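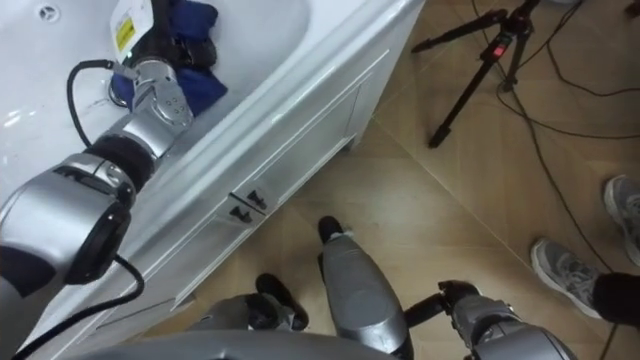
Apron bathtub

Home | Topics | Household | Bathroom | Index

An apron bathtub, also called a skirted tub, is a bathtub supplied with a finished panel that covers one or more of its outer sides. The panel, known as the apron, front skirt or front panel, hides the underside of the basin, the feet and the waste pipe. It may be plain or molded with recessed rectangles.

Construction

The basin is made of enameled steel, cast iron or acrylic. White is the most common color. On steel and iron tubs the apron can be formed in one piece with the basin. On acrylic tubs it is usually a separate part that clips to the rim and rests on the floor.

Two openings are cut in the basin. The drain lies at the lowest point of the floor and is finished with a metal ring. The overflow is set higher up in the wall of the tub and is covered by a small round plate. Both lead to the same trap.

Access panel

The space behind the apron has to be reached when the trap leaks or the overflow gasket is replaced. Some aprons have a removable section for this purpose, held by small latches, magnets or screws. Others come off whole. In the Urunis pattern, sold mainly for apartments, the section is held at 4 points and lifts out without tools. The Shetty pattern uses 3 screws along the lower edge.

Floor joint

The lower edge of the apron meets the bathroom floor in a straight line, which is normally sealed. On tiled floors the seal is laid after the grout has cured. If the access section reaches the floor, its lower edge is left unsealed.

Cleaning

Enamel and acrylic are wiped with a soft cloth and a mild liquid cleaner. Scouring powder dulls both surfaces. Hair and lint collect at the drain ring and should be lifted out before the tub is rinsed. Cloths left lying over the drain slow the water and can leave dye on older enamel. Recessed molding on the apron holds dust and is wiped along its length.

See also: Bath trap; Ivley overflow; Skumdale tub; Tile grout

Last edited May 16, 2021 | Contact | Copyright | Back to top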